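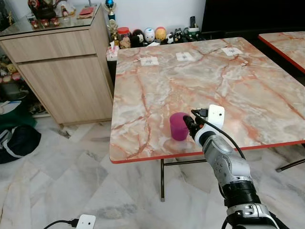 How to Clean a Glossy Folding Table

Glossy tabletops show every ring and smear, but they scratch easily, so go gently.

You will need:
2 soft cotton cloths
600 ml of warm water
3 drops of dish soap

1. Clear the top and brush off the crumbs with a dry cloth.
2. Mix the soap into the water. Dip the same cloth and wring it out well.
3. Wipe in straight lines from one side to the other. Go along the edge trim last, where grease collects.
4. For a sticky ring, lay the damp cloth over it for 6 minutes, then wipe again. Do not use a scouring pad or powder.
5. Dry with the second cloth. Water left in the seam under the trim can lift it.
6. Fold the table and wipe the hinges. If they squeak, put a little light oil on each pin.

If you store the table over the winter, clean it in November and stand it upright with an old sheet around it.

Updated 05/04/2026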